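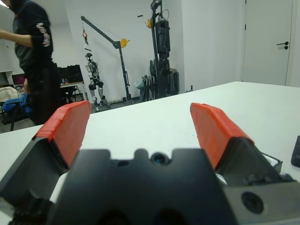 腕部相机视角，夹爪张开，对面是白色桌面的远端。

Steltus 双臂推理：动作块拼接处手腕抖动，时间戳到底按哪一路对齐

楼主 lag_hunter
环境先列清楚。控制侧用 Steltus，关节位置伺服 100 Hz，双臂各一个控制进程；相机三路，头部一路、左右腕各一路，都是 20 Hz；推理进程单独跑在另一台机器上，输出动作块，由 Inia 负责排队和下发。
现象：每次新动作块接上来的时候，手腕末端两个关节有一次小幅回拉，频率和推理周期一致。位置误差不大，但是关节速度曲线上能看到很规整的尖峰。手指接近物体时尖峰会让接触点偏掉，合爪的时机也跟着漂。
已经排除的：
伺服增益。回放录好的轨迹，同一套增益，曲线是干净的。
模型输出本身。单个动作块内部很平滑，只在块与块的交界处有问题。
网络丢包。抓过包，没有丢。
目前怀疑观测时间戳。Inia 默认拿消息到达时刻当作观测时刻，动作块的起点也按这个时刻算。腕部相机和关节状态走的链路不一样，到达时刻的先后并不稳定。
官方文档里讲时间对齐的那一页点进去是 404，有存档的麻烦发一下。

2楼 Noemi Obi
那一页我没存。默认行为可以直接看源码，Inia 的队列模块在入队时打时间戳，取的是本机时钟。你的推理在另一台机器上，先确认两台机器的时钟同步情况，再谈对齐。
另外你说的回拉，方向是固定的吗？如果总是朝运动反方向拉，基本就是新块的第一个目标点已经过期，控制器拿着旧位置往回走。

3楼 lag_hunter
方向固定，总是反向。手臂静止时没有尖峰，速度越高尖峰越高。
时钟做了同步，两台机器之间的偏差最多 11 毫秒。

4楼 Noemi Obi
那就对上了。幅度随速度变，方向总是反的，典型的过期目标。处理方法：新块到达以后，不要从第一个点开始执行，按当前时刻减去观测时刻算出已经过去的时间，跳过对应的点，再在相邻两个点之间插值。
Steltus 的轨迹接口可以收带时间的点列，把绝对时间填进去，它自己会丢掉过期的点。如果你填的是相对时间，它会从收到的那一刻开始执行，等于把推理延迟整个吃进去。

5楼 qp_solver
不太同意先动时间戳。拼接处不连续有两个来源，一个是时间错位，一个是前后两个块本来就不一致。后一种情况下，时间对得再准也会跳。
建议在交界处做加权融合，旧块没执行完的部分和新块开头重叠的部分按时间加权。我们这边只做了融合，时间戳没改，尖峰就降到看不出来了。

6楼 Noemi Obi
看不出来和没有是两回事。融合等于加了一个低通，时间错位被抹成了滞后。自由空间里没影响，接触的时候滞后会直接变成力。楼主说合爪时机在漂，夹爪指令通常是接近阶跃的信号，加权以后会变成一段斜坡，何时合上取决于权重曲线，更难查。

7楼 qp_solver
夹爪通道当然不参与融合，单独取最新块的值。这是实现细节，不能用来否定融合。
至于滞后，重叠窗口取短一点就可以。楼主可以两种都试，用同一段录制的观测离线跑，把交界处的速度差画出来，数据说话。

8楼 wristcam_only
插一句，检查过左右臂是不是同一个时间基准没有？我遇到过两个控制进程各自读单调时钟，零点不同，合成一条观测的时候直接相减，结果一只手臂永远比另一只旧。单臂任务完全看不出来，一上双臂，一只手按着、另一只手去夹，相对位置就不对了。

9楼 lag_hunter
查了，两个控制进程确实各读各的，不过我在桥接层换算到了系统时间，换算只在启动时做一次。跑久了会不会漂，没测过。
顺便贴一下头部这一路的视角，右臂夹爪的红色指尖闭合，伸在黑色小托盘里，左臂夹爪张开，旁边是铝箔包着的块。

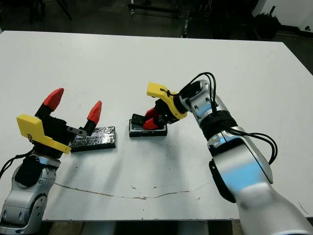 腕部相机的观测时间戳，应该取曝光时刻还是消息到达时刻？
取曝光中点，换算到和关节状态相同的时钟之后再入队；驱动只给帧起始时间的，加上曝光时长的一半。

10楼 lag_hunter
上面这一问一答是我从组里的笔记里抄的，先按这个改。相机驱动能给帧起始时间，曝光时长是固定值，加一半没有难度。
麻烦的是关节状态。Steltus 发布关节状态时打的时间戳，到底是读编码器的时刻还是发布的时刻？头文件注释写得很含糊。

11楼 Ghada Rawashdeh
是总线周期开始的时刻，不是发布时刻。在 Ellthorpe 那套台子上用示波器对过，和编码器锁存基本重合。发布时刻要另外从消息头里取，字段名很像，容易拿错。
关于前面的争论：两个改动解决的是不同的问题，顺序有讲究。先改时间戳，再看残余的不连续还剩多少，剩下的才交给融合。反过来做，你会把重叠窗口调得很长去遮盖时间错位，之后时间戳一改，窗口又得重调。
还有一点，腕部相机的外参。如果标定时也用到达时刻去配对图像和位姿，标定结果里就带着时间误差，手臂动着标的尤其明显。我们用 Gál 做手眼标定，要求每个位姿停稳再采，可以绕开这个问题。楼主是停下来采的还是连续采的？

12楼 lag_hunter
连续采的。看来得重标。

13楼 qp_solver
Ghada Rawashdeh 说的顺序我接受，不过仍然保留一点：推理耗时不稳定的话，跳过的点数每次都在变，块尾有可能不够用。队列空了以后 Inia 默认保持最后一个目标，手臂会突然停住，再接上又是一个尖峰，方向这回是朝前的。楼主最好把队列余量也记进日志。

14楼 Noemi Obi
同意记余量。块长不够时要么把模型的预测长度加长，要么提前触发推理，不要等队列快空了才发请求。请求里带上预计执行到的位置，服务端好做前缀约束。

15楼 lag_hunter
更新一下。
改动一：三路相机全部改成曝光中点，关节状态改用总线周期的时间戳。
改动二：动作块改填绝对时间，过期点交给 Steltus 丢弃。
改动三：桥接层的时钟换算改成周期性更新，新旧偏移之间做斜率限制，避免时间倒退。
融合没有加。离线用同一段观测重放，反向尖峰消失，速度曲线在大部分交界处是连续的。剩下少数几处有跳变，左右方向都有，对照日志看，都发生在夹爪开合前后，应该属于 qp_solver 说的前后块不一致。
队列余量记了，没有见底，但推理偶尔有一次特别慢，原因待查。
手眼标定还没重做，所以接触点的偏差暂时没法下结论。

16楼 wristcam_only
改动三的斜率限制，注意别让左右臂用各自的偏移估计。两边独立估计，各自平滑，相减之后误差可能比不更新还大。建议只估一个，两臂共用。

17楼 lag_hunter
现在正是各估各的……两个进程在同一台主机上，单调时钟按理是同一个，零点差是我们自己的封装在启动时减掉了初值造成的。把封装里那一步去掉就行，今晚改。

18楼 qp_solver
夹爪开合前后那几处，试一下短窗口融合，只融关节，夹爪取最新。窗口从两个控制周期开始往上加，加到跳变低于伺服自身的跟踪误差就停。结果贴上来，我想看和只改时间戳的对比。

19楼 Ghada Rawashdeh
对比时请把跟踪误差和指令跳变分开画。只看实测关节速度，伺服本身已经滤过一遍，两种方案的差别会被压小。

20楼 lag_hunter
收到，指令和实测分开出图。先做完标定再跑，跑完在本帖更新。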